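Progress report to the Garba Fund
Hundcombe Ballot Access Project, second report
27th October

Hi Perihan,

You asked us to keep these informal, so I'm writing it the way I'd tell it to you over coffee. The short version is that we're a bit behind on translations, well ahead on poll worker training, and in decent shape on money. The longer version follows, and I've put the stuff I'm worried about near the end where you always look first anyway.

Poll worker training

When I wrote in August we had the curriculum drafted and hardly anyone to teach it to. That changed fast once the county clerk's office agreed to put our sign-up link in their own mailing (thank you again for making that call!). We've now trained 700 people, mostly first-timers, and the Descombe sessions filled up so quickly that we had to add an evening one.

The part people struggle with is still provisional ballots. They get the idea right away, but then you hand them the actual envelope and they freeze up on which box the voter signs and which one they sign themselves. Musa Babalola rewrote that section so the trainees fill out a practice envelope before they hear any of the rules, and the questions afterward got a lot shorter. We're going to do the same thing with address changes.
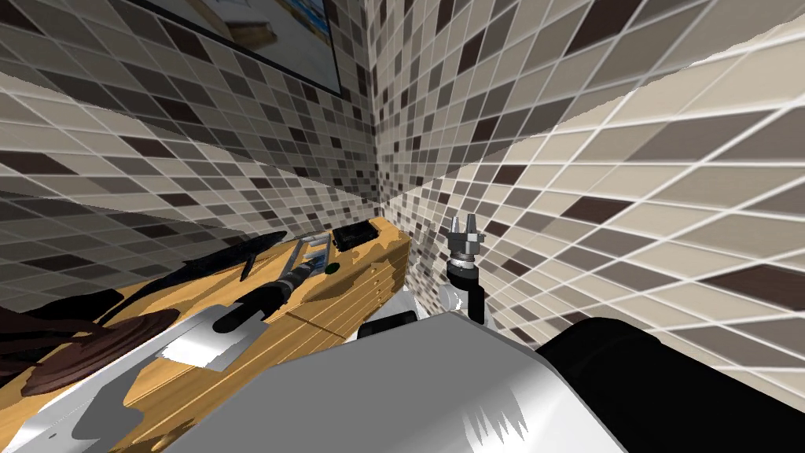

Tiled corner with a framed picture on the left wall.

Accessible polling places

This is the piece of the grant I was most nervous about, and it's gone better than I expected. The plan was to check every polling place in the Hundcombe precincts for door widths, ramp slope, parking, signs and the path from the curb to the machine. We finished the visits and found 5 sites with problems that would stop a wheelchair user from voting on their own. At three of them the fix was cheap – a threshold ramp, a propped door, a parking space moved closer. The clerk's office has signed off on those and the ramps are on order.

The other two are harder. One is a basement room with a lift that works when it feels like it, and the county is looking at moving that precinct upstairs. The other is the old library annex, where the only level entrance is on the alley side and there's no lighting back there. Damilola Ibrahim has been going back and forth with the building's owner over a temporary light and I think we'll get it, but I don't have it in writing yet, so please don't count it as done.

We also ran curbside voting drills. The bell was too quiet at every single site. Every one! New bells are in the budget line for supplies, and I moved a little over from printing to cover them.

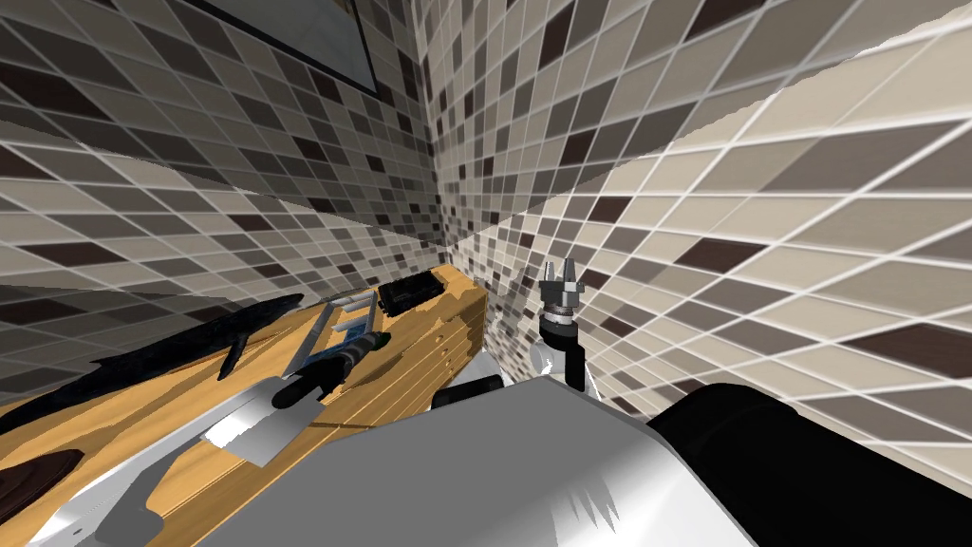 Wing-yan Yeh read a draft of this and wrote back that I was being too easy on us about the bells: "We knew in August they were weak, and we should have bought new ones then. Also, please say that curbside voters waited up to 4 minutes in the drills, because that's the number I'd want if I were paying for this." Fair enough, so there it is.

Translations

Okay, the late part. The voter guide was supposed to be out in all the grant languages by now and we're still missing two. We lost our reviewer for one of them to a full-time job, and for the other the state changed the wording on the ID page after we'd already had it laid out. Efe Sani is handling both now and has a new reviewer lined up. The English and Spanish guides are at the branch libraries and people are taking them – I keep having to refill the rack at Descombe myself.

The Zukton lookup tool

The polling place lookup is live on our site. It handles apartment numbers now, which it didn't before, and it tells people when their polling place has moved since the last election. It still chokes on a handful of rural route addresses. Zukton says a fix is coming in the next update, and until then those voters get a message with the clerk's phone number.

Money

Spending is close to plan. Travel is under because people carpooled to the site visits, and printing will come in under too once the bell money is taken out. The one thing I'd like to ask is whether we can carry the leftover travel money into the next period to pay the new translation reviewer. Efe would need a yes or no fairly soon to hold that person's time.

What's next

Refresher sessions for the people trained earliest, a second curbside drill with the new bells, and a visit to the annex after dark with the light in place, assuming there is one. You're welcome to come along on that last one if you want to see it for yourself. Bring a flashlight just in case, and let me know about the travel money when you can.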